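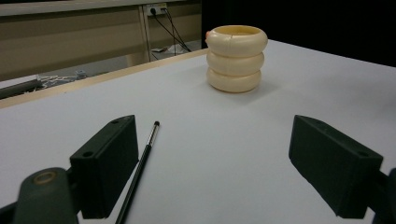
Bench 2, ringed cup and gripper fingers, March check

Print | E-mail | 3 comments

Jilline Robotics Club: hand gripper bench check
Checked by Yasmine Erraji

1. Finger blocks tight on both arms. OK
2. Screws in finger blocks, none proud of the surface. One backed out, retightened.
3. Brass ring insert seated. OK
4. Table top clean, wood edge free of splinters. OK
5. Cables on the floor clear of where people stand. FAIL. Move them to the wall before Monday.
6. Finger force limit set to 70 on the club scale. Found at 94, reset.

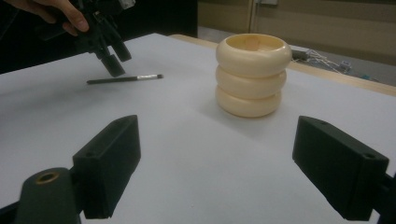 Hazem Salem asked that item 6 be checked before every session, as the limit had been changed twice without a note in the log. Added to the start sheet.

7. Hands stay behind the finger blocks when two people work at one table. Reminder given.
8. Cup and brush go back in the bin after use. OK

Recheck items 2 and 5.

Search this site Go
Shares 0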